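Questions People Ask Us About Renting a Shared Kitchen at Dankwa House

We get a lot of the same questions by phone and email, and since we love a long chat but don't always have the time for one, we've put our answers together on this page. If yours isn't covered, please do write to the front desk and we'll get back to you as soon as we can, usually the same day and nearly always by the next.

What exactly is Dankwa House?

Dankwa House is a shared building for people who make food in small batches and sell it, or who would like to. We have bakers, pickle makers, a couple who do nothing but dumplings, and a lady whose hot sauce has caused some excitement on our street. You rent time in one of our kitchens, you bring your own ingredients, and you leave with something you can take to market. We've been at it long enough to have seen plenty of businesses start on our counters and move on to places of their own, and we're always a little sad and very proud when they go.

Do I need a license before I start?

You need to have your paperwork in before your first booking, yes, but you don't need it in hand to come and take a look at us. Most folks need a food handler's card, a business license, and liability insurance. What you need beyond that depends on what you're making. Jams and cookies are fairly simple. Meat, dairy, and anything canned with low acid will take more steps, and we'd suggest you call the county early, well before you print your labels. (We have seen some beautiful labels go in the recycling bin, and it hurts every time.)

How much does it cost?

Kitchen time is $25 an hour, with a two-hour minimum. There's a one-time sign-up fee of $79, and that covers your orientation, your key card, and a shelf in the dry store for your first month. We don't charge extra for evenings or weekends. If you book the same slot every week, talk to us about a standing rate, and bring a calendar, because we'll want to sit down and work it all out properly.

Which kitchen should I book?

The Hurar kitchen is the bigger one, with the deck ovens and the long steel table, and it suits bread and pastry best. The Atetti kitchen is smaller and cooler, and people who work with chocolate or who pack cold salads tend to love it. If you aren't sure, book the Atetti for a short session first. Plenty of our members use both, baking in one and packing in the other, and we try to keep the hallway between them clear so you can roll a rack through without holding your breath!

Can I store food between bookings?

You can, and most members do. Dry goods go in the dry store, in lidded bins with your name and the date on them. Cold goods go in the walk-in, on the shelf you've been given, and please don't borrow a corner of the shelf next door even if it has been bare for weeks. Raw meat always goes on the bottom. Anything without a label gets taken out on cleaning day, and we really do mean anything, including a very fine birthday cake that we all still feel bad about.

How cold should my refrigerator be at home?

We get this one from cottage bakers who prep at home and finish here. You want 37 degrees Fahrenheit, give or take a hair, and you want a separate thermometer in there to check it, since the dial on the door doesn't tell you much. Put the thermometer on a middle shelf, leave it overnight, and read it first thing in the morning before anyone goes looking for milk. Try not to pack the shelves tight, and let hot food cool in shallow pans before it goes in. If you're carrying cold food over to us, use an insulated bag with ice packs and come straight here, errands afterward. 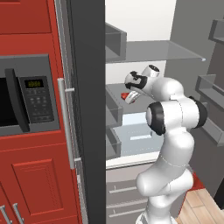

Mererid Morris wrote in to say that she fills out her temperature log on paper taped inside a cupboard door, morning and night, and that when the inspector came it saved her a good half hour of talking. She also asked us to remind everyone to test the thermometer itself in a glass of ice water every January, when you're doing your other yearly chores. We've added both tips to our welcome packet, so thank you, Mererid.

Can I bring a helper?

Of course. Up to 2 helpers can work with you at no extra charge, as long as they've done the short safety talk. Children aren't allowed in the kitchens, though they are very welcome in the front room, where there are books and a rather battered train set.

What if I need to cancel?

Let us know the day before and we'll move your booking for free. With less notice than that, we do have to charge for the first hour. If you're sick, please stay home and call us, and we won't charge you a thing.

Where do I park?

Use the lot behind the old Vokusov building and come in by the side door. The front spaces belong to the dry cleaner, who is patient with us but has his limits. There's a cart just inside the door for heavy loads, and if you could bring it back when you're done, the next person will be grateful.

Prices and hours on this page were last checked on June 29, 2026.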